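README - looking after the Trillwood two-arm table

Last proper edit: Sat 11 April

Hello, and welcome to the longest file in the folder. I look after the two-arm cell at Trillwood, the one with the white table, and this README is everything I know about keeping it running. It started as a sticky note on the power supply and got out of hand. If you only want the data format, skip to "What's in the folder" near the end. If you've come in on a Monday and the left arm is sulking, start at "Morning routine" and work down slowly.

What the cell is

Two small arms, one either side of the operator's position, each with a black parallel gripper. One camera at chest height between them, looking out over the table. A white tabletop, a white cloth behind it, and whatever objects the task sheet asks for. The controller box lives under the table on the left, and please leave it there, it has taken me three goes to find a spot where the fan doesn't suck in fluff from the cloth.

The arms came to us second-hand from the Brakik workshop, along with a box of spare finger pads and a manual for a different model. I've kept the manual. The chapter on cable routing is surprisingly good.

Morning routine

Lights first, then the controller, then the arms. Wait until both arms have finished homing before you touch the task software. If you open it too early it grabs the joint positions halfway through and you'll spend the rest of the morning wondering why the right gripper thinks it's somewhere under the floor (I have done this more often than I'd like to say).

Then run the squeeze check on each gripper: close on the 10 mm block, open, close again. The number on screen should come back the same both times. If it drifts, it's nearly always the finger screws. They work loose. I go round them with the small hex key every Friday and put a dot of paint pen across each head so I can see at a glance if one has turned.

After that, wipe the table. A damp cloth, no spray. Spray gets on the finger pads and then everything slides about for an hour.

The cloth

I get more questions about the cloth than about the robots! It's there so that objects stand out against something plain, and it does the job nicely as long as you don't fuss over it. I used to iron it. Then Nataša Ivanov compared a batch recorded with the ironed cloth against a batch with the creased one and couldn't find any difference worth having, so the iron has gone home with me and is much happier.

What does matter is where it hangs. Keep the top edge level and the bottom meeting the back of the table. If it slips, you get a gap, and the gap lets in whatever is going on behind, which on a bad day is me eating a sandwich.

The window is a different story. A bit of daylight down the side of the blind is fine for most tasks, but shiny things pick it up. The bottle with the metal neck is the one to watch. The threads on it throw back bright bands, and they change as the light outside changes, so for bottle tasks I note the state of the blind in the session log. One word will do: open, shut or partly.

Setting up a bottle and bowl session

Put the bowl down first, near the middle and close to the operator's edge. Bottle goes to the right of it with clear tabletop in between, enough for a gripper to come in sideways without clipping the rim. Then bring both arms to the ready pose, one low on each side with the objects between them, and look at the camera view before you record anything. I mean really look. Check that both grippers show in the bottom corners and that the right one has its jaw facing the bottle.
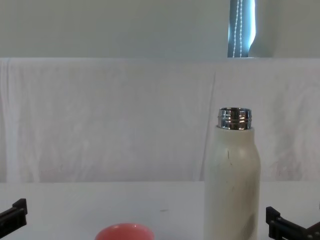

Povilas Siliņa wrote back after reading the first draft of this section and said I'd made it sound easier than it is. In his view the right arm wants to start further out than the left, well clear of the bottle, because the approach path swings in before it straightens up, and a tall bottle has a long way to fall. He'd also like everyone to stop nudging the bottle once the arms are live. Move it with the arms parked, or leave it where it is.

He's right on both counts, and I've changed the ready pose file to match. The old pose is still in the folder under "old" if you need it to make sense of anything recorded before February. Don't use it for new work, please.

One more thing on the bottle: the marks on the outside. I've had two people offer to scrub it and one offer to buy us a nicer one. Please don't do either. All the bottle sessions use the same bottle in the same slightly grubby state, and I'd like to keep it that way until the set is finished. The table, on the other hand, you can clean as much as you like. Specks and crumbs are fair game.

Things that go wrong

Gripper won't open all the way. Check for a cable caught behind the bracket before you do anything clever. It's the cable. I once took an entire finger off to find out it was the cable.

Gripper closes but the reading jumps. Loose screw on the finger, or a worn pad. Pads are in the Brakik box. Change both at once, even if only one looks tired, or the grip goes lopsided.

Arm buzzes when it's holding still. The Grigaitė power supply gets moody when it shares a socket with the heater. Unplug the heater, put a jumper on.

Camera view has shifted. Somebody has leaned on the bracket. There are two pencil lines on the post, so line it up with those, tighten the knob, and record a short test with nothing moving. If the back edge of the table isn't level in the view, go again. It took me 14 tries the first time and now I can do it in one or two, so it does get better.

Software says "no arm found". Turn it off, have a cup of tea, turn it on. I wish I had something more scientific for you. I've sent the logs to Prosen, who wrote the driver, and they've been very kind about it, but so far we're all still drinking the tea.

What's in the folder

Each session has its own directory with the video from the chest-height camera, joint positions for both arms, gripper opening for both grippers, and a plain text log. The bottle and bowl set has 100 sessions planned and 44 recorded so far. Logs are in my own words, so expect moaning. If I've written "redo" at the top of a log, leave that session out of your training split. I keep those because the failures are handy when I'm trying to work out what a loose finger looks like in the numbers.

Positions are in millimetres, measured from the front left corner of the table. Older files used the centre. There's a script that converts them, called fix_origin, and it needs running once per file and no more - run it twice and everything moves over again and looks almost believable.

Known gaps

All of the bottle sessions have the same backdrop and the same table, so please don't expect a model trained on them to cope with a busy kitchen. The left arm does less work than the right in this set. I'd like to even that up with a mirrored layout, and I've drawn one, but it needs the controller box to move and I've already told you how I feel about the controller box.

Changes and questions

If you fix something on the cell, write it in the paper log by the door as well as here. Paper first, if you're in a hurry. For questions about the grippers, ask me. For the ready poses, ask Povilas. For the comparison batches, Nataša has all the plots and is very patient with people who want to see them again. The spare hex key is taped under the front edge of the table, so put it back when you've finished.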